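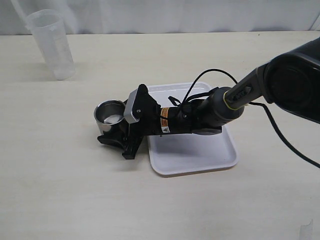
Hirkum, Tuesday, July 2, 2024

Right, small steel cups. Every kitchen list I've read this year says I need a set. I have my doubts, and I've now got 3 of them, so here goes.

The claim from Imrie (they sell them, so pinch of salt) is that one cup does for measuring, serving and "prep". My mug does all that and has a handle.

Then there's the tray. White, rectangular, plastic, sold separately of course. You're meant to keep the cups on it so the table "stays calm". My table was calm before I bought a tray.

Tried it for 17 days. The cups are never on the tray. They end up next to it, every time. I put one down to the left of it this morning without even thinking.

To be fair, a steel cup won't chip. Dropped one on the floor tiles and it was fine. Loud, though. The dog left.

Tea in one is a mistake. You can't pick it up for ages and then it's cold.

Someone will say get the Flirkari set of 20. Where would I put 20 cups? Who is coming round?

Verdict so far: keeping one for eggs and dressings. The tray has gone under a plant, where it's doing a decent job.

Will look again in December if they haven't all vanished to the back of the cupboard by then. I've got a feeling about that.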